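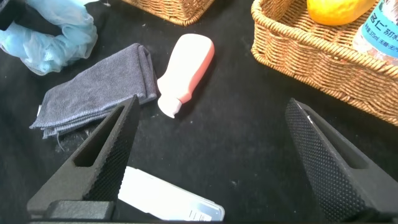 Can I add a debt to Skeltis if I don't have the exact balance to hand?

An estimate is fine to begin with, and you can correct it later under Edit Balance without losing anything else you've typed in. The repayment planner will show a little "E" beside that debt until you do.

Section 6: Adding your debts and setting up the repayment planner

By now you should have your income and your regular bills in (if not, go back and do those, the planner won't open otherwise). I'm using my own Sunska card all the way through this section, so you'll see my real numbers. I opened my planner with £2,144 on the card and went a bit pale, but there we are!

What to have beside you

Your latest statement for each card, loan or catalogue account. The interest rate for each one, usually hiding on the back page or under "account details" online. The date your wages arrive. A cup of tea, if you've got more than a couple of these to get through.

Adding the first debt

1. Open Skeltis and press Debts, then Add New. If you're on the phone version the button is a plus sign at the bottom.

2. Give the debt a name you'll recognise. I tried "Card" and regretted it as soon as I'd added a second one, so mine is now "Sunska card".

3. Pick the type: card, overdraft, loan, catalogue or family. Family is for money you owe to a person, and it sets the interest to nothing unless you change it.

4. Type in the balance with no pound sign and no comma. I put 2144. If you type a comma the box goes red and sulks until you take it out.

5. Put in the yearly interest rate. Be careful to copy the rate for purchases and not the one for cash withdrawals, which is normally higher and printed right next to it.

6. Put in the minimum payment and the day of the month it leaves your account. Mine goes on the 7th.

7. Press Save. The debt should now be sitting in your list with a grey bar next to it. The bar stays grey until you've logged a payment.

Note: if your card has a part on a zero per cent offer and a part that isn't, add it as separate debts with the same name and a word on the end, like "Sunska card offer". You also need to fill in the box marked Offer Ends. Mine ran out in July and I'd have missed it completely without the reminder.

Adding a loan

Loans go in almost the same way, but there's an extra box called Final Payment. You'll find the date on your agreement. My Delacroix loan is an old one and the agreement was at my mum's, so I rang them and the lady read it out to me, very patiently.

Put in what you still owe today and leave out the amount you first borrowed. I got this wrong the first time and Skeltis told me I'd be paying it off for years longer than I will be.

Caution: some lenders charge a fee if you pay a loan off early, or pay extra on top. Look for "early settlement" in your agreement before you let the planner send any spare money that way. If there is a fee, tick the box called No Extra Payments and the planner will leave that loan alone.

Choosing your order

Once everything is in, press Plan. You'll be asked which debt you want to clear first, and there are a few ways of doing it.

Highest interest first costs you the least over the whole plan. Smallest balance first gets something crossed off sooner, and I'll admit that's the one I picked, because I know what I'm like and I needed to see something disappear. You can also choose My Own Order and drag them about. You can swap whenever you like — the planner just works it all out again from today.

1. Tap the order you want.

2. In the box marked Spare Each Month, put what you can pay on top of all the minimums. Be a bit mean with yourself here. If you think it's fifty, try forty for a while and see how you get on.

3. Tick Keep Something Back if you want to hold on to a bit for emergencies. The money you keep back shows up under Savings on the front page.

4. Press Work It Out.

You'll get a month-by-month list with a finish date at the top. Mine looked miles off! It did come nearer once I'd moved a couple of bills about, so have a play before you despair.

Caution: Skeltis doesn't pay anybody for you. It's a planner and it can't touch your bank. You still have to set up the direct debit or make the payment yourself, and if you miss one the lender will charge you whatever the planner says.

Logging a payment

Go to Debts, tap the one you've paid, and press Log Payment. Put in the amount and the date it left your account. Don't change the balance by hand as well or it'll come off twice. When your next statement arrives, press Match Statement and type in the new balance, and any interest gets added for you. My card was still over £2,000 after my first proper payment, because of the interest, and I thought I'd broken something. I hadn't.

If something looks wrong

The finish date says "Never". Your payment is smaller than the interest being added. Check the rate first (a missing decimal point will do it). If the rate is right, ring the lender and ask what they can offer, and have a word with a free debt advice service too.

A debt has vanished. Look under Paid Off. If you typed a nought as the balance it'll have gone there, and you can press Bring Back.

The payment day has jumped. This happens when the usual day falls on a bank holiday. Leave it be and it sorts itself out the next month.

The Garkadcombe group has a printed copy of all this with bigger type, so ask for Tegwen Jenkins if you'd like one. Section 7 covers shared debts and joint accounts, and you'll want the other person's log-in for that.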